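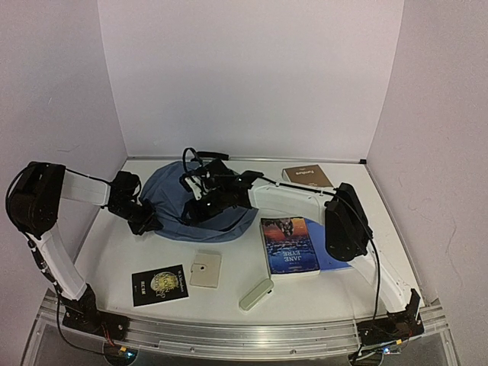
# Savcombe two-arm tabletop set: data card and house rules

Maintained by Mirta Retamal. Read the rules before you read the numbers. Most of the complaints I get about this set come from people who did it the other way around.

## What's in it

- 4,000 episodes, two arms on one white table, enclosed on three sides
- 1,000 of those involve a soft item (bags, mostly)
- 400 are held back for testing – please leave them alone
- Props: bag, paperbacks, wallet or small notebook, slim cases, the odd folder

Books turn up at any angle. In the *Jane Eyre* layout the title is upside down from the fixed camera, and it stays that way. Do not rotate frames to help your text reader. If your method needs upright titles, say so in your write-up.

## Rules we follow

1. **Both grippers may work on the same item.** The blue bag layout has the two of them at it together. The Galbraith checklist would have us keep one arm parked. I think that rule was written for rigid parts and copied forward without anybody testing it on cloth.
2. **Reset by hand only with both arms disabled.** A paused program doesn't count as disabled.
3. **Cables get checked at the elbow and at the base.** Loops there are normal. A loop that can reach the gripper is not, and the session stops.
4. **Clutter stays.** Don't tidy the near edge between episodes unless the layout sheet says so.
5. **Log every stop.** "Operator choice" is not a reason. Write what you saw.

## Rules we dropped

Luven's guide asks for a "safety score" per episode, from one to five. We tried it for 35 sessions. Two people scoring the same episode agreed so rarely that the column was noise, and it has been removed. Older copies of the set may still carry it; ignore it.

The Prerkovau template also wants a line stating that the set is "representative of household tasks." I won't sign that. It is a table with walls around it and a pile of books. Maybe a policy trained here will cope with a kitchen, but nothing in these files shows that it will.

## Labels

Each episode has one label for the target item and one for the outcome: `done`, `partial`, `failed`, `stopped`. An item hidden behind a gripper keeps its label. An item that is only partly hidden, such as the folder-like blue thing under a paperback, is labeled `occluded_part` and nothing fancier. Annotators should not guess at what a closed case contains.

## Known problems

- `partial` is used too freely in the early sessions. A recheck is planned for May – I'll believe it when the file changes.
- Dark grippers over dark covers give poor outlines. Masks there were drawn by hand and they vary.
- Marks on the side walls are real marks. Don't report them as lens faults.

## Before you cite a standard

If you claim that this set "complies" with something, name the document and the clause. So far I have been sent three such claims, and two pointed at a table of contents.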